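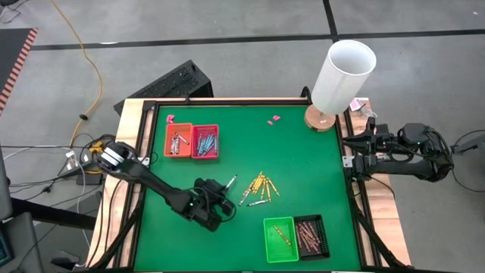

A crayon held in a two-fingered gripper over a green work surface.

Local News Reporting, Unit 6
Missing Persons Notices and Follow-Up Stories
Handout prepared by Liên Tạ
03/10/2018

Read this before the lab session. Bring a printed copy of the practice release (page 2 of the packet) and a pen.

1. Where the story starts

Most missing persons stories begin with a release from the police department or sheriff's office. It may come by email, through a social media post, or over the phone if you make the morning calls. Less often it starts with a relative who contacts the newsroom. The two are handled differently. A release with a name and case number can be written up at once. A call from a relative has to be checked with the agency first, and if no report has been filed, tell the editor on duty before you write anything.

Keep the terms straight. "Missing" means a report has been taken. "Missing and endangered" is a category the agency assigns, and the rules for it vary from state to state. An AMBER Alert is a separate system with its own criteria. Do not use "abducted" or "kidnapped" unless the agency uses the word, and attribute it when you do.

2. What goes in the first version

Name, age, and the place and time the person was last seen. Physical description and clothing. Vehicle, with plate number if released. The number to call. That is enough to publish. Quotes and background can wait for the second version.

Put the phone number in the text. Readers share screenshots, and a linked number is no use in a screenshot.

In the Tukumley exercise last January, 27 of you filed a first version. The most common fault was a missing time. "Last seen in the morning" is too loose if the release says 7:50 a.m. The second most common was a description copied out of order, so that the jacket color ended up on the backpack.

3. Attribution

Anything you did not see yourself belongs to someone. "Police said" is fine, and you may use it as often as you need it. Watch for the sentence that slides from a claim to a fact:

Weak: The girl got into a gray van with a man she had met online.
Better: Police said a security camera recorded the girl getting into a gray van. They have not identified the driver.

The weak version also adds a detail about how they met, which was nowhere in the Tukumley release. It came from a comment under the department's post. Comments are leads to check and should not be quoted.

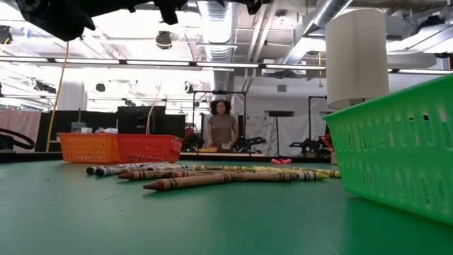
Crayons in a loose cluster on the table, tips pointing both ways.

4. Talking to families

Ivar Eide covered courts and police for the Skirnmont paper and will take this part of the lab. His notes, shortened:

— Say your name and paper first, every time, even on the third call.
— Ask who in the family is speaking to the press. There is often one person.
— Confirm the spelling of the name, including accents. In the Đồng case the paper dropped the marks for two days and the family had to write in.
— Ask for a recent photo and ask who took it.
— If they say no, leave a number and go.

Do not pass along anything the police have told you that the family may not know. Do not ask a child for an interview without a parent present.

5. When the person is found

Update the original story at the same address and change the headline. A second story on its own leaves the first one circulating. Take the photo down unless there is a reason to keep it, and talk to the editor about the name. If the person is a minor and the case now involves a possible sex crime, the name normally comes out of all later coverage. The same goes for a relative's name if it would identify the child.

If the agency says only "found safe," write "found safe." Do not guess where or with whom.

6. Lab assignment

Use the Kelitz packet. You will get three releases, spaced out over the session. Write a first version of 100 words or fewer from release one. Revise it after release two. After release three, write the found-safe update and a headline of no more than 50 characters.

Graded on accuracy, attribution, and completeness. A misspelled name costs a full letter grade. Late versions are marked but not scored.

Reading for next time: packet pages 79 to the end, on court filings and charging documents.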